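ok so I've spent my evenings for the last couple of weeks in the simulator comparing two grippers and I have opinions. Thread!

Background: we have one arm and a budget for one new gripper. Candidates are the Nillden two-finger parallel one and the Gindivura, which has those soft wraparound fingers everybody keeps posting clips of. Can't afford both. So, sim first.

Same arm, same controller, same kitchen table for both. Oduor Mfinanga built the table layout for us back in December and I've stolen it for everything I do now (thank you Oduor, I owe you lunch, I know, I know)

Each gripper got 3,000 pick attempts, with the objects shuffled every time. The rule was lift it, hold it for two seconds, put it back down without flinging it. You'd be surprised how much flinging there is when your friction numbers are wrong. My first night was basically a fork launcher.

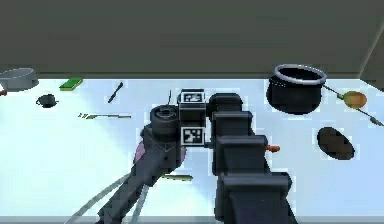

The sponge is the one everybody thinks is hard, and it's the easiest thing on the table for both of them. Squishy stuff forgives you. What kills you is cutlery. A fork lying flat on a hard surface gives you almost no height to grab, and if the fingertips come in a hair too low, the arm pushes into the table and the controller throws a fit.

The Nillden is way better at this! Thin fingertips, you can get right down there and pinch. The Gindivura wants to wrap around something and a fork has nothing to wrap around. It sort of pets it.

Round stuff goes the other way. With fruit, the Gindivura just swallows it, sloppy approach angle and all. The Nillden squeezes a little off center and the thing squirts out sideways and rolls away. I lost a whole evening to that before I gave up and slowed the close speed by half. Helped some. Not enough.

Total failures for the Nillden, all objects: 1,114. I'm not posting the Gindivura number yet because I found a bug in how I was scoring the pot (it was counting "shoved it across the table" as a lift, lol) and I have to rerun that whole batch.

Side thing, cameras. I tried the overhead view alone, then overhead plus one on the wrist. Wrist camera wins by a mile on anything thin or dark. Overhead alone kept guessing wrong on the knife because the arm gets in its own way right when you need to see the most.

Also switched controllers halfway through, from plain position control to the Hebden compliance one. Should've started there. It gives a little when the fingers touch down, so way fewer of those angry stops. Yes, I reran the earlier stuff with it. Yes, it took forever.

Leaning Nillden right now, mostly on account of the forks. The folks at Siltcombe offered to let me try a real Gindivura on their bench before we order anything, so I'll hold off until I've done that.

If you've run either one on real dishes, please tell me how the fingertips hold up. Sim doesn't wear anything out and that's the part I'm nervous about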